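Notebook, table clearing, July

Carried on with the question from the last entry: can any of this be handed over yet, or are we still at the stage where it is quicker to do it ourselves. Short answer for tabletops is not yet, but closer than I would have put it in spring.

Morning went on the Jitero planner. The version from Welenlow had a fault where it treated a leaflet lying flat as part of the table. Fixed by lowering the height threshold to 2 mm, which brought a new problem: strong highlights on varnished wood now come up as objects. Put the threshold back to 4 mm and left paper to the colour check. Not elegant. Will do for now.

Logged runs so far: 400 single picks, mixed household items, 252 completed without a hand going in to help. I counted a pick as completed only if the item ended up where it was meant to go and was still in one piece. Crushed cartons went down as failures even when they arrived.

Failures, in order of how often they come up:

Paper and card. Anything flat on the surface. The fingers close above it or push it along. A person slides a sheet to the edge and pinches it there, and we have no edge move worth the name. Sriwong has one working on the bench with stiff card, but it needs a straight edge.

Light cartons. Fine if standing, poor if lying down with the long side towards the arm. Grip force still set by hand for each size.

Bottles on their side. They roll. Approach from above and slow down for the last bit. Better since the new pads went on, but I want more runs before I write that down as a result.

Cups. Empty paper cups get squeezed out of shape at the default force. With the force turned down they are fine, but then the same setting drops a full one. The planner can't tell which it has until it lifts.

Wiping a table is a separate job and I have stopped including it here. Same for sorting what goes in the bin and what stays, which a person does without thinking and which we still do with a list. 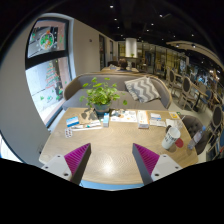

Farkberg, July

Lounge table, pharmacy items. A harder layout than the bench ones. Boxes, a tray of slim tubes with blue caps, a blister pack close to the front edge, a leaflet and loose papers, a paper cup, and a clear bottle lying down over on the right. The plant at the back stays where it is, so it goes in as an obstacle, leaves included, with a wide margin.

Points for whoever sets up next. The front edge is rounded, so Sriwong's edge move won't carry over as it stands. There is a bright reflection on the wood between the fingers, so check the highlight mask before trusting any detection there. The small light-blue box is right in front of the plant: take it from the front, low, and keep the wrist out of the leaves.

Order to try: cup, upright box, tray in one lift, then the bottle. Papers last, and by hand if the bottle goes badly.

Still to do: spare pads, label the force settings by item, send the Jitero log to Welenlow.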